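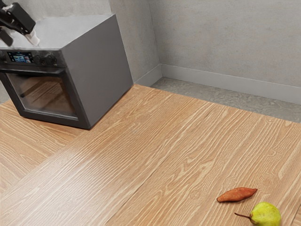 Compact oven on the left side of the counter, dark control strip across the upper front.

Fellari Home-Built Cargo Trike – Pre-Ride Inspection Checklist

For trikes built from the Fellari plan set, with or without the Prusivgate front box. Go through the full list before the first ride, again after 30 miles, and then every 700 miles. Print a copy and write your notes next to each item. If an item marked STOP fails, don't ride until it is fixed.

FRAME AND WELDS

1. Head tube weld, all the way around (STOP)
No cracks, pinholes or gaps. Wipe off dust first and use a flashlight. A hairline crack often shows up as a line in the paint.

2. Main boom to cross member (STOP)
Same check. Look underneath as well. Several builders ground this weld flush for looks on the early plans. Leave the bead alone.

3. Dropouts parallel
Wheel should slide in without spreading the frame by hand. If you have to force it, cold set the dropouts before going on.

4. Paint and bare metal
Touch up chips. Surface rust is a comment, not a fail.

STEERING

5. Headset play (STOP)
Hold the front brake and rock the trike. Any knock means the headset needs adjusting.

6. Tie rod ends and lock nuts (STOP)
Both lock nuts tight. At least six full threads inside each rod end.

7. Toe-in
Measure between the rims at the front and back of the wheels, at hub height. The front number should be the same or slightly smaller. Builders using the Ferri adjustable rod can correct this without taking anything off.

8. Full lock, left and right
Nothing rubs. Check cables too – the left brake cable is the one that gets pinched.

BRAKES

9. Lever travel (STOP)
Levers must not reach the grips.

10. Pads
Centered on the disc, with more than 1 mm of material left.

11. Parking brake
Holds the loaded trike on your driveway. Put a block behind the wheel while you test.

WHEELS AND DRIVE

12. Axle nuts (STOP)
Tight on both sides. Recheck after the first ride.

13. Spokes
Squeeze in pairs. A loose one is easy to feel. Do this every time on 20-inch wheels with the box fitted.

14. Chain line and tubes
Chain runs free of the return tube ends. Flare the ends if you hear ticking.

15. Idler bolt
Thread locker on, and marked with paint so you can see if it moves.

SEAT AND CARGO BOX

16. Seat clamps (STOP)
No slipping when you push hard against the backrest.

17. Box mounting bolts
Four bolts, wide washers, nylon lock nuts. Load limit is 130 pounds with the box in the standard position.

18. Flag, lights, reflectors
Fitted and working. Rear light must be visible above the load.

COMMENTS FROM THE LAST ROUND OF BUILDS

Item 6 failed most often. In nearly every case the rod had been cut too short. Cut long and trim later.

Item 14: the Rirside return tube is stiffer than the one in the parts list and needs a wider bend behind the seat. Two extra inches is enough.

Item 17: one builder used plain nuts and lost one on a gravel road. The drawing on the box page now says lock nuts.

Replace the tie rod ends at 1,000 miles even if they feel fine.

Trike name or number: ________
Miles at inspection: ________
Items failed: ________
Items rechecked: ________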